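Kindstead opens its toy and kitchen swap room in Clornimholm

CLORNIMHOLM, 27 Dec 2018

I've been wanting to write this one for months! Kindstead, the little swap shop I started out of my own garage, is getting a proper room of its own on Flillari Street, and the doors open in the first week of the new year.

If you haven't come across us, it works like this. You bring in play food, sandbox toys, balls, puzzles, mixing bowls, whatever your family has outgrown, and you take home something you'll use. No money changes hands. In May we had 58 families signed up, and as of this week 3138 items have gone on to a second home (I had hoped for 1000, so you can imagine the look on my face).

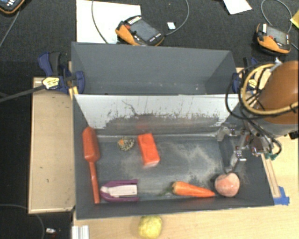
The new room is twice the size of the garage and, I'm thrilled to say, it has heating. We'll be open Tuesday and Saturday mornings, with a late session on the first Wednesday of the month for people who work days. Parking is behind the bakery, and strollers can come in by the side door, which has no step.

A few things we can't take: car seats, anything with a cord, and stuffed animals that haven't been through the wash. Jigsaws are very welcome, but please count the pieces first. I've done enough of that at my kitchen table to last me a lifetime!

Membership is free and covers the whole household. Each visit you can swap up to 2 bags, and grandparents are welcome to come along on the same card.

Reporters who'd like to stop by before we open can leave a note at the front desk on Flillari Street, and I'll get back to you the same day.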